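Speaker notes — "Puppets First: Teaching Two Arms About Shoes"
Leonie Dunstan, Plelcombe meetup, Tuesday evening slot

Opening. Wait for the latecomers. Ask who has driven an arm by remote control. Ask who has enjoyed it. Expect fewer hands.

Say what we do at Kula: a person moves the leader arms, the robot copies, we record all of it, and later a policy tries to copy the copy. It's a long way around to teach a machine something a four-year-old does badly but willingly.

Then the insole. People assume the hard part is the shoe. A shoe has the decency to hold its shape. An insole bends wherever you pinch it, and a fuzzy one hides where its own edge is. Pause and let them look.
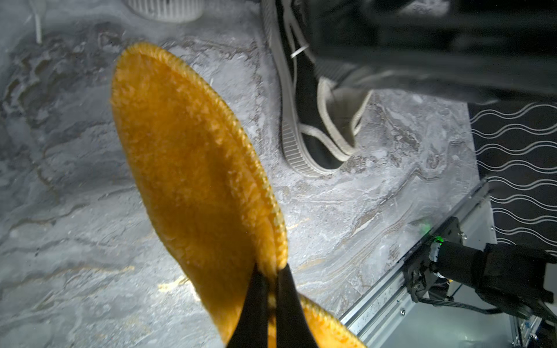 Slide 4: Wrist view, fuzzy orange insole gripped near the heel.

Talking points while that's up:
Grip at the heel and the toe goes where it likes. Dimas Sitompul, our best operator, learned to keep his wrist low and stop chasing it.
The operator feels nothing through the leader arm. You watch the pile squash and you guess.
Our first 100 demos were mine. We threw out 86. (Laugh line. If they don't laugh, move on briskly.)

Next, what makes a demo worth keeping. Smooth beats fast. If you fumble, recover on purpose and leave it in — the policy will fumble too, and it needs to have seen somebody get out of it. Don't freeze mid-reach to think. The robot will learn to freeze mid-reach, without the thinking. 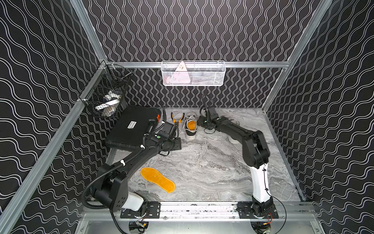
Two arms means two hands' worth of habits. Most of us are lazy with the left, and the data shows it. We made Dimas swap lead hands every 8 demos, and he was civil about it until November.

Numbers, if asked: 2374 kept demos in the full set. Don't get drawn into success rates before the Santoso section.

Hand over to the Tandberg clip. Check the sound is off; I'm swearing in it.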